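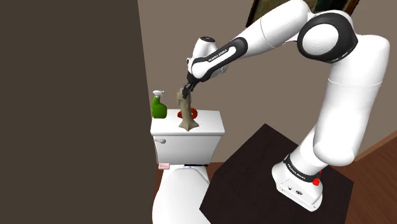
Figure 3. Tank-lid wiping task in the simulated bathroom, with the cloth held in the gripper and the spray bottle standing on the lid.

4. House Rules for Simulated Chores

Standards for robots that share a room with people are plentiful and long. Standards for simulated robots that share a room with a simulated toilet are harder to find, and for most of the Wavell project we got by without any. This section sets down the rules we ended up with. They were written one at a time, usually the morning after we needed them.

4.1 What counts as a surface

The task in Figure 3 asks a Franka Emika Panda arm to wipe the lid of a toilet tank with a cloth. Our first task sheet said "clean the toilet," which every reader understood and no two readers scored the same way. One labeler gave full marks for a single pass over the lid. Another gave none to any run that left the bowl alone. The sheet now names one surface per task, and the surface must have an edge that a script can find. "Tank lid" passes this test. "Bathroom" does not, though it was in use until July.

4.2 Objects that are in the way

A tank lid in a real home is a shelf with ambitions. We therefore require every wiping task to include at least one object that is not part of the job, such as the green spray bottle in the figure. The rule for these objects is that they must be standing at the end of the run if they were standing at the start. A bottle may be nudged by up to 13 mm. Early versions of the scorer allowed any movement that did not end in a fall, and the policies learned to shove things to the rim of the lid and leave them there, in perfect compliance.

Nothing may be glued down. We mention this only for the benefit of groups who inherit scenes from Skolotetti, where several of the bottles had been given a mass of 300 kg by someone in a hurry.

4.3 Cloth

Cloth is the reason this section is longer than planned. A towel pinched at the top hangs and twists as it pleases, and two runs with the same starting seed can part ways once the fabric touches something. Our rules are as follows. The cloth must be gripped before scoring begins. Contact is counted only between the cloth and the named surface, so a bare finger dragged across the porcelain earns nothing, however thorough it looks on video. If the cloth passes through a solid object, the run is thrown out and logged as a simulator fault. It is not logged as a success, which is what the Karam scripts did with it for longer than we care to report.

Each run is capped at 60 seconds of simulated time. People who have watched the arm fold a towel into a corner and then consider its position will find this generous.

4.4 Mounting and reach

The arm is bolted to a fixed table beside the fixture it is meant to clean. No household we know of keeps a table there. We allow it on two conditions: the mount has to be drawn and given collision geometry, and its location must be reported along with the results. Floating bases are banned. They made every task easier and every plot better, and we were sorry to see them go.

Elbow clearance is checked against walls and anything hanging on them. A run that touches the wall fails, even when the wiping is good. This rule was the least popular of the set and removed more runs than any other.

4.5 Reporting

Of the 203 scenes in the Fetitz release, those built before the rules were adopted carry an "old" tag and should not be mixed with the rest in a single average. We ask authors to report failures by type, using the labels above, and to publish the first runs in the log, in order. The temptation to publish the best-looking ones is understood and was felt by us as well.

We make no claim that a policy obeying all of this would be welcome in an actual bathroom. Water, soap residue and residents are outside the scope of the current rules. A draft rule on soap exists and is under dispute.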